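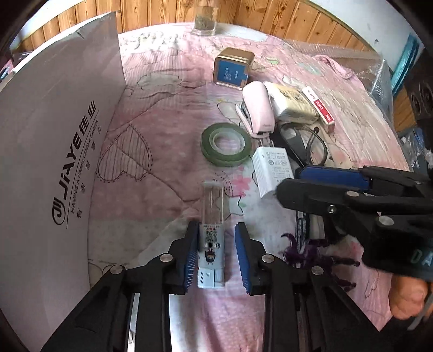 Does a cloth change what people keep on a small table?
It does to a modest degree, mostly by making people slower to slide things about and quicker to leave them where they were first set down.

Figure 3. Tabletop covered with a pink quilted cloth. Objects toward the back: a clear glass, a gold-colored tin with a dark blue label, a pale pink stapler. A printed cardboard panel stands upright at the left.

Home | Contents | Methods | Results | Notes
Print this page | E-mail this page

4. The covered table and the things that settle on it

4.1 What the visits covered

We came to the subject of tablecloths by a rather roundabout path. The Bollolura household survey was set up to look at storage, by which we meant cupboards, drawers and shelves, and it was only when we sat down in February with the notes from the first visits that we saw how much of people's everyday storage was happening out in the open, on the top of one small table or another. We went back and asked for more detail. In the end the survey took in 56 homes, split between Ferrand and Rondasstead, and the inventories list 1746 objects resting on tables, shelves and sills. Of these, 779 were on tables that had a cloth of some kind.

We used "cloth" generously. A flat cotton square counted, and so did a wipe-clean sheet, a folded bedspread and the padded, quilted kind seen in Figure 3. Placemats were left out, after a good deal of friendly argument among ourselves, and they are taken up in Section 6.

4.2 Quilted cloths

Quilted cloths were found in 26 of the homes, and we grew quite fond of them. They were chosen with affection - people told us about the color first, then the pattern, and only later (usually when we asked) about protecting the wood or deadening the noise of cups. The prints were cheerful ones on the whole. The cloth in Figure 3 has a striped heart with a dashed outline, a scalloped cloud and a pink flower, and several others we recorded were in the same spirit, with hearts and clouds and small animals that would not have looked out of place on a child's bed.

Padding does have consequences for the things put on it. A heavy object with a broad base sits well enough, and a tumbler with a thick bottom like the one in the figure is the sort of glass that residents told us they trusted on a quilted surface. Stemmed glasses were another matter, and several people kept them off the table altogether. Writing was a common complaint. One resident in Rondasstead kept a tray under her chair for paying bills, and another simply folded back a corner of the cloth whenever there was a form to sign, which over the years had left a crease that no iron would shift.

4.3 Mixed company

Few of the tables in the survey had a single purpose. Kitchen things and desk things shared the same surface, and residents did not find this odd in the least. Figure 3 has a drinking glass and a tin within easy reach of a stapler, and we met combinations like it in both towns: scissors by the sugar, tape beside the teapot, a pencil lying across the butter dish.

Tins deserve a word of their own. When a tin had a settled place on the table we asked, with permission, what was in it, and the label was a poor guide. Tea tins held buttons and spare keys, and one handsome biscuit tin in Ferrand was full of seed packets. We do not know how far this holds outside the two towns, though we would be surprised if it were only a local habit.

Cardboard was harder to sort. Boxes and panels were recorded as "in passing" if the resident said they would soon be moved and as "kept" if not, and we are the first to admit that the line between the two was soft. A good many boxes described to us as leaving shortly were still there at the second visit.

4.4 Front and back

Residents tended to keep the near side of the table open for whatever they were doing and to let the smaller belongings drift toward the far side, particularly where the table stood close to a wall. On bare tables this back row was pushed about fairly freely. On quilted ones the objects had to be lifted, and people said they mostly did not bother. The Udel diaries, which we turn to in Section 5, let us follow this over a longer stretch.

Related items
Section 5: The Udel diaries
Section 6: Placemats, trays and other part-coverings
Window sills as storage in Ferrand
Notes on wiping, shaking out and washing
Bollolura household survey: visit form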